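Cable slack, and why I stopped cutting to length

I rewired the equipment closet in January. The old layout had been in place for four years and every change to it had made the next one harder. These are my notes on slack, mostly for my own use the next time I open that door.

The original mistake was cutting every cable to the exact distance between its two ports. It looks tidy on the first day. Then a switch moves up one slot and six of the runs no longer reach. I replaced them with longer ones, left the short ones in place "for now," and ended up with two generations of cable in the same channel.

Measuring the run

Measure along the path the cable will take, including the drop at each end and any detour around a hinge or a shelf support. Straight-line distance is useless here. I use a length of string, mark it with tape, and lay it flat against a ruler. To that I add 16 inches for short runs inside the closet and 40 inches for anything that leaves it. Those figures come from the depth of my own shelves - a deeper cabinet will need more.

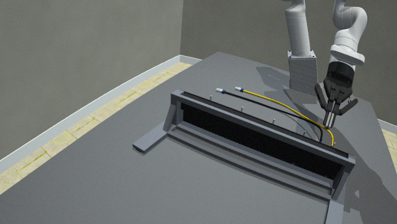 Where the slack goes

Slack that has no assigned place will end up in front of a fan. I keep mine at the lower end of each run, in a flat loop held with hook-and-loop ties. Plastic zip ties are cheaper, but people overtighten them, and they have to be cut off for every change. I had a bag of Jisedell ties left over from another job and used those. They hold well enough. The adhesive labels in the same bag did not, and I ended up writing on the ties with a paint marker.

Keep the loop wide. If it springs open when the tie comes off, the bend was too tight. Power and data get separate loops on opposite sides, even where the distance is short and it probably makes no difference.
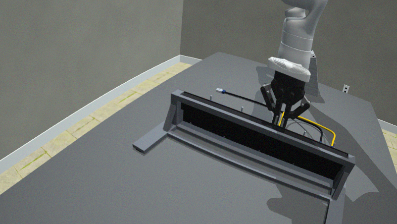

Gripper above the long gray frame, with yellow cable between the fingertips.

Labels

Both ends, same text, facing out. I number the runs and keep the list in a plain text file. There are 13 entries at present. I tried an inventory program called Fluvholm for a few weeks and went back to the text file, as the program wanted a serial number for every patch cord.

Still open: the run to the back bedroom goes under a door threshold and has no slack at either end. Replacing it means lifting the threshold, and the screws are painted over.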